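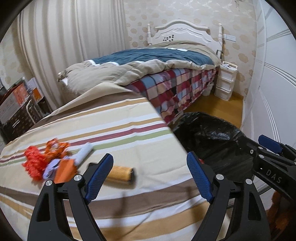
Genby Basement Dehumidifier, 24-pint
Sold by Trultwood Home & Cellar
In stock, ships from our Brurnosmont warehouse

We were slow to carry this one. Genby's box says it will "transform the air in your home," and a dehumidifier does no such thing. It pulls water out of damp air and puts it in a bucket. If that is what you need, read on. If you are hoping it will cure a cracked foundation, save your money for the foundation.

What the 24 means

The 24 is pints of water per day, and every maker gets to that figure by running the machine in a warm, very wet test room. Your basement is probably cooler than that. Cool air holds less moisture and the coils work less well in it, so you will collect less. How much less depends on the room. We get a lot of calls from people who empty the bucket, do the arithmetic and decide they have a bad unit. Most of them have a normal unit in a cool basement.

The same goes for square footage. Genby prints a coverage figure on the carton and we have left it off this page. It assumes standard ceilings, closed doors and a level of damp that Genby doesn't define. A small room with water coming through the wall is a harder job than a big one that's only musty in summer. Tell us about the room and we'll tell you if this is too small for it. It often is, and we also stock the larger Dobson.

Noise

Genby rates it at 57 decibels on high. That is not quiet, whatever the word "whisper" is doing on the front of the manual. On high you'll turn the TV up if you're in the same room. Low is easier to live with, though the compressor still makes a thump when it cuts in. Put it on a solid floor. On a hollow wood floor the hum gets into everything.

Running it to a drain

There's a hose fitting on the back and a 5-foot hose in the box. It drains by gravity only, so the far end of the hose has to be lower than the fitting the whole way along. No dips and no running it up to a sink. If your only drain is above the machine, you need a separate pump, and by the time you've bought one you may as well look at a model with a pump built in.

The fitting takes an ordinary garden hose thread. Use a rubber washer. The one supplied is thin and we throw in a better one.

Controls

Power, fan speed, target humidity, timer. The humidity setting moves in steps of 5 percent, and the readout on the front is only a rough guide, as the sensor sits inside the case next to the coils. Buy a cheap standalone meter and put it across the room. Go by that.

There is also a "Smart Comfort" button. We have pressed it many times and as far as we can tell it picks a humidity setting for you. You can pick your own.

The filter

Genby calls it an air purifying filter. It's a mesh screen that keeps lint off the coils. It won't do anything for smoke, pollen or smells. Slide it out, rinse it under the tap, let it dry, put it back. In a laundry room it clogs fast.

Please don't buy the scented filter inserts sold for this model. We don't carry them.

Power use

The energy figures on the label are fair as far as they go, but they don't know how often yours will run. A unit set very low in a leaky basement may never shut off. Try 50 percent before you go any lower, and close the windows in humid weather. People leave them open and then wonder.

Don't use an extension cord.

Warranty

One year on parts from Genby. The "10-year sealed system protection" in the brochure covers the sealed parts and nothing else. You pay labor and shipping both ways, which can easily come to more than the machine is worth. We'd treat it as a one-year warranty. Returns to us are simpler: unused, or faulty on arrival, with the carton. Keep the carton.

Let it stand upright for 24 hours before you plug it in, especially if the delivery driver had it on its side.

In the box
Dehumidifier with bucket fitted
Drain hose, 5 feet
Mesh filter, installed
Four casters (push in, no tools)
Manual
Rubber washer, from us

Not in the box
Pump
Humidity meter
Wall bracket, which Genby shows in the brochure and does not sell here

Would we buy it?

For a damp storage room with a floor drain, yes. For a bedroom, no. For a garage that freezes in winter, no, and the manual agrees with us on page 10.

Page last checked June 2021. Genby changes its cartons more often than its machines, so yours may look different.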